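Cuaderno de taller, marzo, 16:40
Evaluación del kit Skaklow, segunda tanda

Escribo esto antes de que se me olvide, que ayer lo dejé para la noche y luego no entendía ni mi letra. Seguimos con el kit de teleoperación y grabación que nos ha prestado Romilell. La idea de Bent era sencilla: si en un mes no sabemos decir para qué nos sirve, lo devolvemos y tan amigos. Llevamos tres semanas y yo ya tengo opinión, pero me la guardo para el final (o no, ya veremos).

Tareas de hoy: encimera de cocina, olla eléctrica, perilla del panel y luego comida al lado de la olla. Valdemar quería empezar directamente por la perilla y le dije que primero la calibración de la vista fija, que la otra vez nos saltamos ese paso y tiramos una mañana entera. 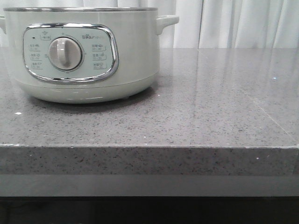

El asistente de calibración va bien, la verdad. Lo pasé dos veces, me pidió repetir la segunda por un fallo de sincronía y a la tercera quedó. El menú sigue medio en inglés y medio en una traducción rarísima («confirme la muñeca para proseguir»), pero Junaid ya les mandó la lista de frases la semana pasada y contestaron el mismo día. Punto para ellos.

Lo que no me gusta: el programa guarda cada episodio con un nombre kilométrico y, si cambias de tarea a mitad de sesión, no te avisa de que sigues grabando con la etiqueta anterior. Tengo nueve episodios de perilla etiquetados como «preparación». Los corrijo mañana a mano — apuntado en la pizarra para que nadie entrene con eso.

Total acumulado desde que llegó la caja: 676 episodios, de los que damos por buenos 572. Aksel dice que es poco, yo creo que para gente que está aprendiendo los mandos es bastante decente. Con el montaje viejo de Gallardo no llegábamos ni de lejos, aunque también es verdad que aquello lo habíamos atornillado nosotros y se notaba. 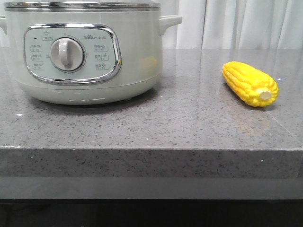 El detector de objetos que viene incluido es harina de otro costal. Viene con una lista de alimentos ya entrenada y el comercial lo vendía como lo mejor del paquete, pero yo quiero verlo con cosas puestas como las pone cualquiera. La mazorca amarilla, tumbada en diagonal a la derecha de la olla, me parece buena prueba: color chillón sobre piedra gris moteada, contorno clarísimo, y encima deja una manchita amarillenta reflejada en el costado de la olla. Si el detector me saca una segunda caja en ese reflejo, lo quiero en el informe. También hay que mirar qué hace con el brillo de la encimera, que a Þórarinn le dio guerra con el otro modelo. Umbral de confianza, el de fábrica; no lo toquéis todavía, por favor, que si no luego no hay manera de comparar.

Dirar nos ofrece algo parecido con soporte por horas, y he pedido que nos dejen repetir la misma tanda con lo suyo: 200 episodios, mismas tareas, misma encimera. Si sale adelante tendríamos dos columnas en la tabla y no solo mis gruñidos.

Pendiente:
Corregir las etiquetas de «preparación» (yo)
Preguntar a Romilell si la licencia del detector va aparte o entra en el kit (Bent)
Exportar la tanda de hoy y comprobar que abre en el visor viejo (Junaid)
Buscar el cable largo, el corto nos obliga a trabajar con el portátil encima de una silla

De momento, opinión provisional: me lo quedaría por la calibración y por lo rápido que contestan, y al programa de etiquetas le daría otra vuelta entera. Valdemar opina justo lo contrario, así que mañana toca discutirlo con café.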